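Tomoyo Ichikawa
Dec 11, 2022

Thread on moving my grandmother's recipes out of her notebooks. A few people asked how it's going, so I'm putting it all in one place.

There are 4 notebooks. The oldest has no cover and the pages are held with string. Total count is 417 recipes, and that includes the ones she crossed out.

I started in October. I type two or three a night after dinner. Scanning came first, then typing from the scans so the paper gets handled less.

Her measurements are the slow part. She wrote "one blue cup" for years. My aunt Hatsue Hirose still has the blue cup, so she filled it with water and weighed it for me. Comes to 70 grams of flour if you don't pack it.

Other units in there: "enough," "the small spoon," and "like for Noboru." Noboru Miyazaki lived next door to her in Fulmont and liked everything salty. I've left that one as written. 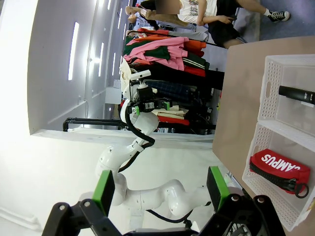

Crossed-out recipes stay in. Some she crossed out and then copied again ten pages later with one change, usually less sugar. I put both versions side by side with a note.

The pickles have dates on them. The cakes don't. You can sort of tell the year from the pen – she used green ink for a while and then never again.

Floarea Bucur asked about the cabbage rolls. Yes, those are hers! Your mother gave them to my grandmother and the page says so. Typed it last night, will send it to you.

For anyone doing the same thing: number the pages in pencil before you scan. I skipped that with the second notebook and had to redo it.

Still open: page 31 of the third notebook has a soup with a name I can't read. Starts with K, maybe R. Barley, leeks, dried mushrooms. If you ate at her house and remember a soup like that, tell me what she called it.

Next up is the bread section. Her handwriting is better there.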